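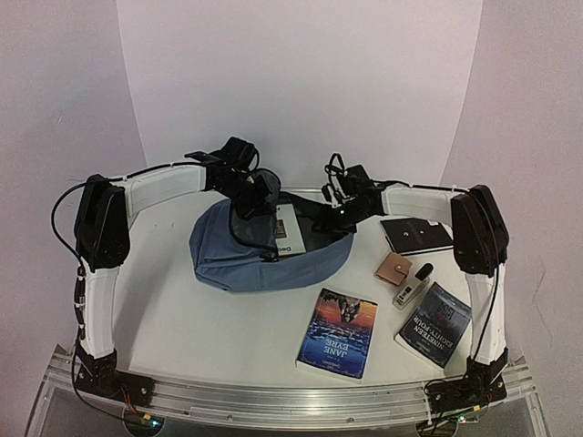

Le sac bleu sur la table blanche.

25 mai 2024

Levée à cinq heures et demie sans réveil, un samedi, c'est dire si j'étais excitée. Le brouillard était encore posé sur le canal et on n'entendait que les merles, plus un camion qui n'arrivait pas à démarrer du côté de Peveck. J'ai bu mon café debout, j'ai mangé la moitié d'une brioche (l'autre moitié a fini dans ma poche, et je l'ai retrouvée en miettes à midi), et me voilà partie à vélo pour la bourse aux plantes de Trutby. Mon premier printemps avec un vrai jardin, je ne m'en remets pas !

Vingt minutes de route, presque tout à plat, sauf la côte après le pont que j'ai faite à pied. Les talus sont pleins de compagnons roses et de grandes marguerites. J'ai vu un lièvre, immobile au bord d'un champ d'orge, qui m'a laissée passer sans bouger une oreille.

Là-bas, quel bonheur. Il y avait déjà du monde à l'ouverture, des gens avec des brouettes, des cagettes, une dame qui promenait un figuier dans une poussette. J'avais fait une liste très sage : deux pieds de tomates, du basilic, une sauge. J'ai tenu jusqu'au troisième stand. C'est celui de la pépinière Belhaj, ils ne font que des aromatiques et des vivaces, et tout sent tellement bon qu'on perd la tête. J'ai froissé des feuilles pendant un quart d'heure : menthe ananas, géranium citron, une agastache qui sent la réglisse et dont je rêve encore ce soir. Prise, évidemment. Et la sauge, et puis une deuxième sauge, à fleurs rouge sombre, que le monsieur m'a dit de rentrer l'hiver.

Pour les tomates, je suis tombée sur Nicanor Trujillo, que je n'avais pas revu depuis le cours de greffe. Il m'a parlé de ses semis comme d'autres parlent de leurs enfants. Cette année il a levé 204 plants dans sa véranda, sa femme ne peut plus ouvrir la fenêtre. Il m'a donné une variété qu'il appelle Ikus, une côtelée orange qu'il reproduit depuis des années à partir d'un fruit mangé en vacances. « Enterre-la jusqu'aux premières feuilles, et fiche-lui la paix. » Bien noté. Il dit que j'en mangerai dès la fin juillet si l'été est correct. Je lui ai promis de lui rapporter des graines.

Retour sous un soleil magnifique, très lentement, l'agastache coincée contre le guidon. Au total j'ai dépensé 28 euros, pour une liste qui devait m'en coûter douze. Aucun regret !

Après-midi entier dehors. La terre est encore lourde au fond, près du mur, mais devant elle s'émiette bien, et j'y ai trouvé des vers partout. J'ai planté les tomates couchées, comme on me l'a montré, arrosé au goulot, paillé avec la tonte de mardi. L'agastache est à côté du banc pour que je la touche en m'asseyant. Le géranium reste en pot, il me faut un terreau plus léger. Les limaces ont mangé les deux derniers zinnias, je les déteste, mais j'ai aussi compté (avec les doigts !) les premières fraises rouges et j'en ai mangé une encore tiède.

J'ai les ongles noirs, la nuque brûlée et mal au dos. Vers neuf heures je suis ressortie en chaussettes, juste pour regarder. Les feuilles s'étaient déjà redressées. Ça sentait la terre mouillée et la menthe, les martinets criaient très haut.

Demain : tuteurs, ficelle, appeler maman pour ses iris.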